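How to run a prize draw for your village club

A numbered draw, the kind often called a 100 club, is one of my favourite ways to bring a bit of fun and a bit of money into a small club. People pick a number, pay a set amount each month, and once a month a few numbers come out of the bag. Half the money goes back as prizes and half goes to whatever you are saving for. I have helped set one up at Pretwood and another over in Huvgate, and I still get a flutter when the first number is called!

The steps are for a club draw in England, Scotland or Wales. The rules in Northern Ireland are different, so start from its own guidance if that is where you are.

1. Find out which sort of lottery you are running

Do this before you print anything. In law, a draw where people pay for a chance to win is a lottery, even if you call it a raffle or a numbers club. There are several types. The two that matter to most clubs are the private society lottery, where tickets are sold only to members and people on the club's own premises, and the small society lottery, where you can sell to the wider public once you have registered with your local council.

At Pretwood we went for the private sort. It needs no registration, and all the people we wanted to sell to were members already. Huvgate wanted to sell to the whole village, so they registered with the council. The form was short and the licensing office was really helpful on the phone. Ring yours. They would much sooner answer a question in March than write you a letter in June.

Commercial gain is out for both types. Your club has to be one that exists for something other than the draw, such as a sport, a hobby or a good cause.

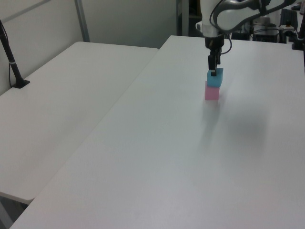

2. Do your sums

Start with how many numbers you can sell, and be a bit gloomy about it. A full board of 100 looks lovely, but a draw works perfectly well on fewer as long as the prizes are set as a share of what comes in. That is the single best tip I can give you. Promise "half the pot" and you can never be caught short. Promise a fixed sum and a slow month will hurt.

We charge £5 a number each month. With every number sold that makes £500, so £250 goes out in prizes and £250 goes into the pavilion roof fund. We split the prize money into a first prize of £150, a second of £70 and a third of £30. In December we put all of it on one number and the room goes wild.

Huvgate do it differently. They have 7 small prizes a month, and it suits them, as plenty of their players like the feeling that their turn can't be far off. Ask your own members which they would enjoy more. You may be surprised how strongly people feel!

3. Write the rules on one side of paper

Keep them short enough to pin up by the bar. Ours say:

Who can join and the minimum age (check the current age limit for your type of lottery and put it in plain words).
What a number costs and the date the money is due.
How the prize money is shared out.
When and where the draw takes place.
What happens if a payment is late. With us, an unpaid number is left out of that month's draw.
How long a winner has to claim.
Where the rest of the money goes.

Read the page aloud to somebody who has never heard of the scheme. If they ask a question, the answer belongs on the page.

4. Sell the numbers

This part is a joy if you let people choose. Birthdays, old house numbers, the shirt number they wore at school: they all have a reason, and they will tell you it at length. We put a big grid on the wall and wrote initials in the squares as they sold. The last dozen went in one evening, purely because the gaps looked so tempting.

Ask for standing orders from the start. Chasing cash every month is the quickest way to fall out of love with the whole thing. Give each player a reference, such as their number followed by their surname, and checking the bank statement takes minutes.

5. Choose how you will draw

Numbered balls in a cloth bag are hard to beat. They are cheap, they rattle nicely, and all present can see what is going on. Check the full set before every draw by laying the balls out in rows of ten. It sounds fussy, and it is, but a missing ball is a miserable thing to discover afterwards.
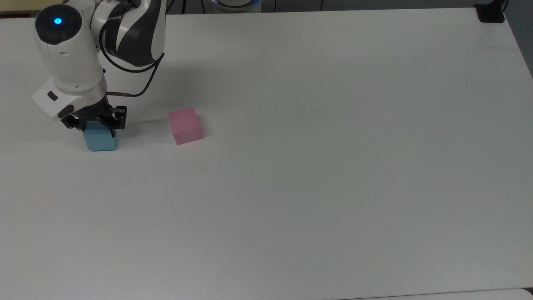 Folded tickets are fine too if they are all the same paper and folded the same way. Some clubs use a random number picker on a phone. It is quick, but I do think you lose the gasp when a hand goes into the bag.

Whichever you choose, have two people present who are not connected to each other. One draws, the other reads out and writes down. Then swap next month so that it never looks like one person's show. We start at 8pm, before the quiz, while people are still listening.

6. Pay out and tell people

Pay the winners within a couple of days. Put the winning numbers on the noticeboard and in the newsletter, and ask before you print a name. Some people are thrilled to see theirs, others would rather their brother-in-law didn't know.

The Huvgate newsletter goes to far more people than play, and they always add a line saying what the draw has paid for so far. Theirs had reached £3,507 when I last saw it, and it brought in a new batch of players that same month.

7. Keep a simple book

A spreadsheet with one tab per month is plenty. Note what came in, what went out in prizes, what went to the club and any costs for printing or balls. Keep the signed draw sheets in a folder with it. If you are registered with the council you will need to send in a return after each draw, and with a tidy book that is a ten-minute job with a cup of tea.

With our prices and a full board, the club's share comes to £3,000 a year. The Pretwood roof is half done, and the grid for next year already has initials in it. Mine is 42 again.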